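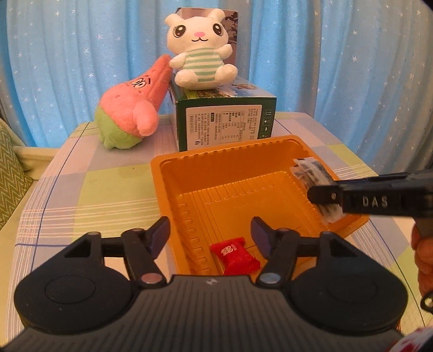 A reader wrote in after my last post to ask whether a part-time master's is worth it if you already have a steady job and no plans to leave it. She has an offer from Truvdale, she has until April to answer, and her friends are split down the middle.

I'm going to be the loud voice on the yes side! I'm in my second year of the evening program at Truvdale (library and archive studies, the one that moved over from the Jorkham campus) and I still get a little jolt walking in on class nights. Thirteen years out of school and I had forgotten what it's like to sit in a room where everybody has done the same reading and disagrees about it.

Money first, because she asked. I pay 1588 dollars a course, and there's a 700 dollar Asov grant for working students that hardly anyone in my year applied for. The form is two pages long. Please apply for it! You need a letter from your employer, and mine took three weeks to get signed, so start there.

Time is harder. The handbook says 208 hours of study per course, and I laughed when I read that, but it's close — closer in the cataloging course, which ate most of my fall. I do my reading on the bus and my writing on Sunday mornings before the house wakes up. I've dropped choir for now and I do miss it.

What I didn't expect was the seminar. There are 38 of us on the books, split into small groups, and mine meets upstairs in the Lindqvist building, in a room with terrible radiators and the best conversations I've had in years. Last week we spent the whole two hours on one question, whether a town should keep every letter its residents ever sent to the mayor, and we were still arguing about it in the parking lot. I drove home with the radio off so I could keep thinking.

Has it changed my job? A bit. I got to redo our records schedule at work, and my boss let me do it my way. No raise yet. If a raise is the main reason you're going, I'd ask your employer about it before you sign anything.

One practical thing for the reader with the offer: ask if you can sit in on a class before you decide. I did, and the office set it up with one phone call. Go on a night when you're already tired from work, and see if you still want to raise your hand. (I did, twice, and I wasn't even enrolled!)

Next post will be the grant form, line by line, as I've promised it to a few of you already.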